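**Play kitchen sets: end-of-day procedure, Room 103**

**m_paucar**
Colleagues at Ristside are asked to review the procedure for the play kitchen table before the May inventory. At present all dishes and play food are laid out on the white table, wiped, and returned to the Litmont bins by type.

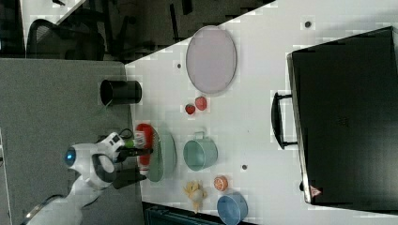
Staff have reported that the sorting takes 10 minutes at closing. I propose that we store the fruit with the dishes in a single bin. Comments are welcome.

Milagros Paucar

**nadar_east**
I must disagree. At our site a single bin led to small pieces being left under the plates and missed at wiping. Fruit should remain separate.

**punberg_toddlers**
We support the proposal in part. Mugs, bowls and plates may share a bin with the fruit. The colander should be stored elsewhere, as its holes need a brush and it is seldom ready with the rest.
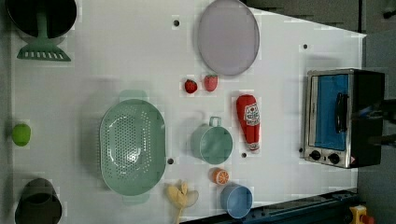
*Dishes and play food on the table, with the colander at center left.*

**nadar_east**
The point regarding the colander is accepted. My objection to the fruit stands. The strawberries in particular are easily lost.

**m_paucar**
Thank you both. The colander will have its own shelf. Fruit will stay in a separate bin for 2 weeks, after which closing times will be compared. Please post yours in this thread.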